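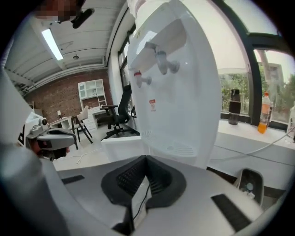 Plondolthorpe Dairy Board > Equipment and Financing > Rated vs. calibrated volume on a cost-share application

stanchion_row
Posted 2021-03-19

I am filling out the Floltadis equipment cost-share form for a replacement bulk tank and I am stuck on the capacity line. Program terms as I read them:

Herd of 100 milking cows or fewer.
Tank capacity not over 2,000 gallons.
Reimbursement at 30 percent of the invoiced price, installation excluded.
Tank must be in service before the claim is filed.

The tank is a used Jirkinon, sold and reconditioned by Sandhu. The data plate says 2,000. The calibration chart that came with it tops out at 2,013. The form says "capacity" and does not say which kind. The instructions don't define it either. If I write the plate number I match the plate. If I write the chart number I match the chart and I am over the limit.

Has anyone had one of these go through with a chart that reads over the plate?

coldwall
Use the plate. Rated capacity is what the manufacturer assigns. The chart is a measuring document and exists so the hauler can convert a dipstick reading to volume for payment. The last line on the chart is wherever the person doing the calibration stopped adding water. On many tanks that is above the working fill line, sometimes up to the bottom of the manway.

Every tank I have owned had a chart that went past the plate.

pipeline_left
I disagree with coldwall on the form, though not on the hardware. Floltadis asks for a copy of the chart as an attachment. If they wanted the rated number alone they would ask for a photo of the plate and stop there. A reviewer with the chart in hand will look at the last line, see a figure over the limit and send it back.

I had a claim for a plate cooler returned over a smaller mismatch than this. The serial number had a dash on the invoice and no dash on the form. It took until April of the following year to get paid.

stanchion_row
They ask for both, the plate photo and the chart. Attachment list is: invoice, proof of payment, plate photo, calibration chart, milk inspector's sign-off.

coldwall
Then both numbers are in front of them and nothing is hidden. Put the rated number on the line and write "rated" after it. Reference the plate.

twice_a_day
Is the chart the original or did Sandhu have it recalibrated after reconditioning? It matters. A chart belongs to the tank in a fixed position. Once it has been moved and leveled in your milk house, the old one is no good for payment, and your hauler or the co-op should be requiring a new calibration anyway. If the legs are set a little differently, the readings shift along the whole stick.

In other words the 2,013 might not be the number you end up with.

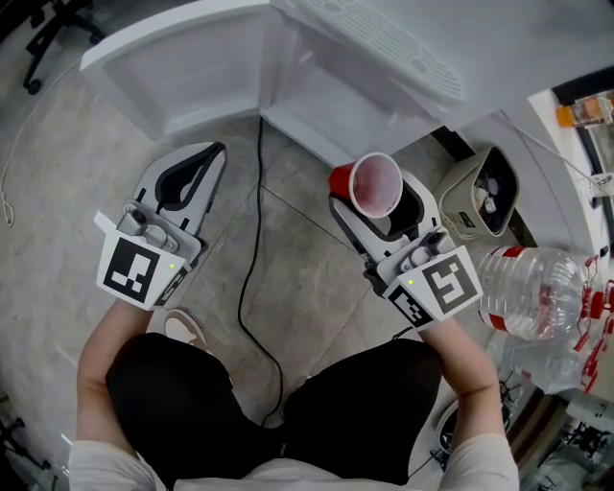
stanchion_row
Original chart, from the previous farm. The tank is on the pad but not leveled yet. The co-op did say they would send someone out for calibration once the compressor is hooked up. I had been treating that as separate from the application.

twice_a_day
Not separate, going by your list of terms. The tank has to be in service before you file, and you can't ship milk out of it without a valid chart. So the chart you attach will be the new one. I would hold the form until then.

pipeline_left
Agree with that. It does not solve the problem, though. Leveling changes where the milk sits on the stick. It does not change how much steel there is. The new chart could still run past the limit.

twice_a_day
It could. Ask the calibrator where he intends to stop. Ours stopped at the height where the agitator blade and the wash spray ball both have the clearance the manual calls for, and he noted on the chart that this was the maximum operating level. The volume at that mark came in under the plate.

coldwall
You should not be asking a calibrator to stop at a convenient number.

twice_a_day
I didn't say convenient. I said ask where he stops. The manual gives a maximum operating level. If he is calibrating above it he is measuring space you aren't supposed to put milk in.

coldwall
Fine. But if you ever overfill on an every-other-day pickup with a late truck, you will want chart lines up there, or the hauler has nothing to read and you argue over the check. I would take the full chart and have the operating level marked on it. That gets you both.

stanchion_row
That seems workable. Does anyone know if the Jirkinon manual gives the operating level as a height or as a volume? Sandhu did not include a manual with mine.

hose_bib
Height, measured from the top edge of the outlet collar, on the older round-end models. I can't speak for the newer ones. Sandhu's parts counter has scanned manuals if you give them the model and serial off the plate. They sent mine the same day.

Also, on the original question: I called the Floltadis office about a smaller tank a while back and was told they go by "manufacturer's rated capacity." That was over the phone, and I never got it in writing.

pipeline_left
A phone answer is worth nothing when the reviewer is a different person. Email them and staple the reply to the form.

stanchion_row
Emailed this morning. I asked two things, whether capacity means rated capacity and whether a chart that extends above the rated figure affects eligibility. Will post what comes back.

One more question while I have people here. The invoice from Sandhu has tank, reconditioning and delivery on a single line. Installation is excluded from the reimbursement. Is delivery part of installation?

hose_bib
Get the invoice reissued with separate lines. Delivery was allowed on mine and setting the tank with a crane was not. With one lump figure they can't tell which is which, and they will reduce the whole amount or send it back.

coldwall
Same here. Ask for reconditioning to be broken out as well.

stanchion_row
Reply from the program office, copied in full: "Capacity refers to the manufacturer's rated capacity as shown on the data plate. Calibration charts are used to verify that the tank is in service."

So the plate number goes on the line. I am requesting the split invoice from Sandhu and waiting on the new chart before I file.

pipeline_left
Good. Print that and attach it anyway.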